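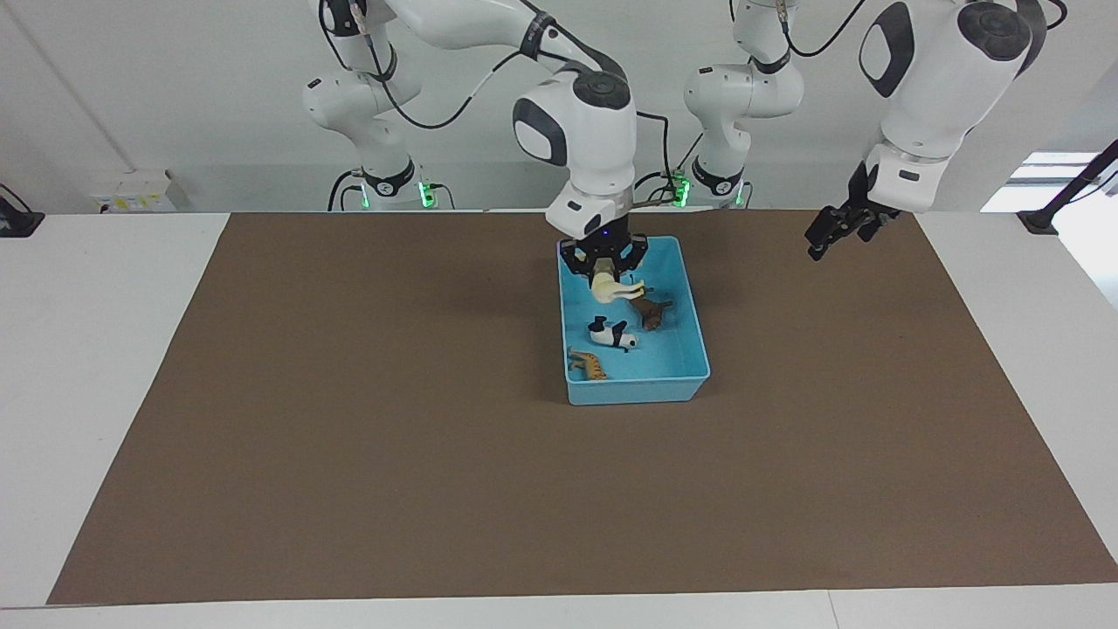
The heirs of large fortunes have always been written about, and there is no serious case for pretending that they should be left entirely alone. A family that owns two banks, a shipping line or half of a county has influence over other people's lives, and the public is entitled to know who will hold that influence next. What deserves closer examination is the manner in which society pages now treat the private contents of such lives. A divorce, an illness or a quarrel over a will is picked up and put on show. A pale toy animal, a horse or perhaps a goat, held over a light blue plastic bin would once have been of no interest to any editor. Let it be said that the toy came from the nursery of a well-known house, and it will be given a headline and an estimate of its value at auction.

The dispute over the Bouazza estate at Utden shows how far the habit has gone. The estate passed in June to a cousin who had never sought attention and who holds no public office. Within 13 days, readers had been told the cousin's school results, the price of the cousin's first apartment and the name of a former fiancé. The terms of the inheritance, which affect 300 tenants and the future of a working harbor, received a few lines at the foot of one column. Tenants who wished to learn whether their leases would be honored had to write to the estate office and wait for a reply.

Defenders of the society column make two arguments. The first is that wealthy families invite coverage when it suits them and cannot complain when it does not. There is some truth in this. The Lamis family opened its doors to photographers for the launch of its foundation, and it was reasonable for reporters to ask afterward how much of the promised money had been paid. It was far less reasonable to publish the contents of a daughter's letters from a clinic. An invitation to a party has never been understood to cover every room in the house, and it certainly does not bind a child who was not yet born when it was sent.

The second argument is that readers want such material. No doubt many do. Vuseo, the celebrity magazine, has built its weekly edition on that assumption and makes no secret of it. Yet appetite alone has never settled what a responsible publication should print. Editors decline popular stories every week on grounds of law, accuracy or taste – and they are right to do so. The same judgment can be applied to the widow of a rich man as to the widow of a poor one.

A sensible standard would begin with the question of power. Where a person controls land, employment, charitable funds or access to government, the use of that control should be reported fully, with names and figures, however unwelcome the result may be to the family. Where a person has merely been born or married into a fortune, the threshold for publishing medical, marital or family matters should be the same as for anyone else. Photographs of minors should require the consent of a parent in every case. An anonymous friend should not be quoted on the state of a marriage at all.

These rules would leave a great deal to write about. Weddings, sales, appointments, lawsuits heard in open court and the occasional foolish speech would all remain available, and the better columnists have never needed more. Some publications would lose a portion of their readers for a time, and their owners should be prepared to accept that loss. The tenants at Utden, meanwhile, are still waiting to read a full account of who now owns the harbor and on what terms.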